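From: Tanveer Janjua
To: lotomik-users
Subject: Re: [lotomik-users] Greylisting and password reset mail

Rukhsana Khokhar wrote:

> We turned greylisting on at the Mekitz relay in March with the default
> delay of 5 minutes. Spam reaching the inboxes has dropped, but staff now
> complain that password reset messages from Jaidee arrive after the link
> has expired. The log shows the same message being deferred several times
> from different addresses. Is there a way to exempt one sender without
> switching the whole thing off? I would also like to know whether
> shortening the delay would help.

Shortening the delay will not help much. The delay sets the earliest moment at which a retry is accepted. When the retry comes is up to the sending server, and many wait far longer than five minutes before the second attempt.

The repeated deferrals are a separate fault. Lotomik stores three values for each delivery: the connecting address, the envelope sender and the recipient. A large sender keeps one outgoing queue behind many machines, so the retry may come from a different address. Lotomik treats that as a new delivery and starts the clock again. Your log fits this.

There is a setting for it. In the greylist section of the main configuration file, add:

match_prefix = 24

The connecting address is then compared by network and the last part is ignored. If all of Jaidee's machines sit in one network, the second attempt will pass. If they are spread over several, you will still see extra deferrals, though fewer. 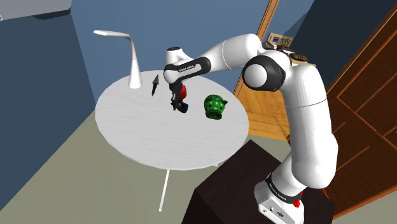
2 min read (221 words in the longest section)

For an exemption, use the file greylist_allow, one entry per line. Do not list the visible From address. Anyone can forge it, and the filter never looks at it at this stage. The envelope sender is no better, as it can be forged as well and Jaidee probably changes it for every message. List the networks, or use the form

spf:domain

which tells Lotomik to skip greylisting when the connecting address passes the SPF check for that domain. It needs version 2 or later. Take the domain from the Return-Path header of a message that did arrive. It may differ from the one your staff see.

Reload after editing. A restart also works, but on older builds it empties the table of known senders, and everything is then deferred once more.

Two further points. Entries in the known sender table expire after 80 days by default, so a monthly newsletter stays known and a yearly invoice does not. Secondly, if you have a backup MX, exempt its address on the main relay and run the same greylist settings on the backup. Otherwise spam takes the backup route and gets in without delay. Talha Virk posted a working pair of configuration files for this while moving Eridico to two relays, and they are in the list archive.

If the deferrals continue after the prefix change, please post the log lines for one complete message, from first attempt to delivery, with the recipient removed.

Tanveer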